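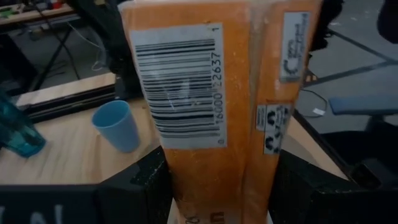

Robot arm on our packing bench, what happens to the rest of us?

Our unit packs mixed grocery orders and in October we're getting a robot arm to pick things up and turn them for the scanner. There are 14 of us on the benches. Has anyone been through this? I'm curious more than worried, but I'd love to know what the day is like afterwards.

plekska_pat

We've had ours at the Lerkberg site for a while now and I love it! The first 3 weeks were slow, mind you. Anything shiny in clear wrap was a pain, and so was anything with its barcode printed sideways, so we spent ages showing it how to hold things (block-shaped stuff is easy, cups and bottles roll about).

What changed for me is my wrists. I used to lift and twist all shift, and now I set out the items, watch the grip and sort out whatever it hands back. We do around 40 trays an hour between us, much the same as before, but I go home far less sore. Two of our lot moved over to checking labels and one of them has started learning to set up new items, which she's brilliant at.

Ask for two things early on: proper paid time to learn it, and a say in where the bench goes. Ours was put too close to the walkway and had to be shifted. Oh, and get the cables tied up on day one!

craddock_nights

depends on your boss really. ours cut the overtime. robot's fine though

Trundima fan

Agree with the first reply about the learning time. We keep a list of every item it struggles with, 866 lines so far, and anyone on the bench can add to it. I read it on my break, I'm that keen. Ask whether you can start yours before October, while you still know which packets annoy you by hand.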